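Subject: Re: [flendon-wind] Makori launch, is the south ramp open?

Naomi Mfinanga wrote:

> Hi all, I haven't been out to Makori since they started work on the parking lot. Is the south ramp usable or do we all have to rig on the grass by the road? Also wondering if anyone has tried the new Trutum foils in the chop out there. I'm on a 6 meter most days and I feel like I spend half the session swimming. Planning to come up in June with my brother, who is pretty new, so any advice on where NOT to send him would be great.
>
> Naomi

Hey Naomi,

South ramp is open, sort of. They've got the orange fence up along the lot side, but there's a gap by the bathrooms and you can walk your gear through with no trouble. What you can't do is drive down and unload anymore, so bring the cart if you have one. I carried two boards and a bag down in one trip last time and my shoulder is still mad at me.

Rigging on the grass is fine too, I kind of like it better. Just stay away from the strip under the cottonwoods, there are goatheads all through it. I pulled three out of my bladder last year and never did find the slow leak after that.

I was out there yesterday from lunchtime until my legs quit. The wind meter at Flendon said 81 degrees on shore and it felt like it, but the water is still cold enough that I was glad for the full suit. Wind was up and down the whole first hour, then it filled in from the west and I was properly lit on the 6. The people on bigger sails were coming in to change down. Best part was outside the second buoy, long clean rollers, hardly anybody on them! Inside was a mess, as usual.
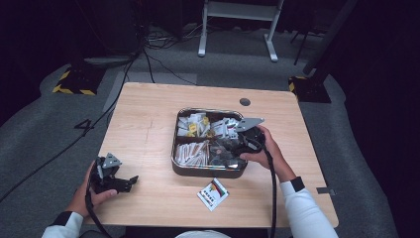
*3 min read*

As for your brother, I'd keep him out of the channel between the ramp and the island. It looks flat and friendly and then the current grabs you and you're doing the walk of shame from the boat dock (been there, more than once). The cove on the north side is way better for learning. You can stand up for the first 60 feet or so off the beach, and if he drifts he ends up on sand. The wind gets holey in there if it goes too far north, so check the direction before you bother driving around.

On the Trutum foils, I've only had one short go on a friend's, the one with the big front wing. It gets up early and it's stable, and I liked it a lot in the lulls. In the chop it felt kind of slow to turn, but I was also tired and on a borrowed board with the straps set for somebody with tiny feet. So take that for what it's worth. I'm still on my old Flodus and I can't see changing this season unless I hit something with it.

If you're swimming a lot on the 6, I'd look at mast base position before you spend money. I moved mine forward maybe two fingers last month and it quit trying to buck me off - same sail, same board. Cheap fix! Also try more downhaul than you think you need when it's gusty.

Parking: they're ticketing now on the road past the gate. The overflow lot up the hill is free, but it fills up early when it's windy. There's a path down from the far corner that comes out near the picnic tables.

Let me know what days you're coming up and I'll try to be there. I've got a beginner board your brother can use if he doesn't mind the dings, it's big and floaty and impossible to sink. He'd need his own harness, mine is shot.

See you on the water,
Dale

P.S. Did somebody leave a gray bootie on the ramp, left foot, size 10? I hung it on the fence by the gap.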